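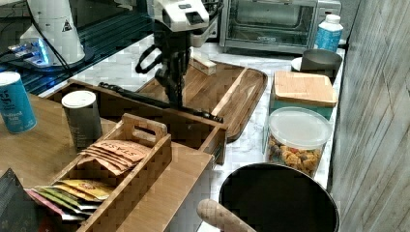
Dardo Durán learned to make bread from his grandmother, but he learned to sell it in Wulten, a small town where for a long time there was no bakery at all. When I come to see him on a Monday, his only free day, he has already been awake since four. "The body does not know that it is Monday," he says, and he puts a pot of coffee between us.

He opened his shop, Drodard, ten years ago, in the rooms of an old shoe repairer. The first winter was difficult. People came in, looked at the dark loaves and asked if he had something softer. "I was a little offended, I must say. Then I baked something softer. My rent was not interested in my feelings."

Today he bakes 27 kinds of bread and rolls during a week, though never all of them on the same day. The rye comes on Tuesdays and Fridays. The white loaf with potato, which his customers like best, is there every morning until it is sold out, and in summer this can be before nine o'clock.

I ask him about flour, and for a while I do not need to ask anything else. He buys nearly all of it from the Makris mill, on the other side of the river, and he drives there himself. The grain changes with every harvest, he explains, and after a wet August the dough behaves like a different animal. "The first week with new flour I throw away a lot. My wife makes breadcrumbs. We have breadcrumbs until Easter."

Did he never want to grow? A hotel in Drerau once asked him for 40 loaves a day, and he accepted. It lasted two months. He slept in the afternoon, he did not see his daughters, and the bread was, in his own words, correct. "Correct is a sad word for bread. I telephoned the hotel and said I was sorry. They were very polite and found another baker in one day, so I was also a little hurt."

He has one apprentice now, a young woman who studied law for over two years before she asked him for work. He sent her home twice. The third time she came at half past three in the morning, and he let her weigh the salt. She still does it, and he does not check any more.

Before I leave, he wraps half a rye loaf in paper for me and tells me not to cut it before the next day. I cut it on the train.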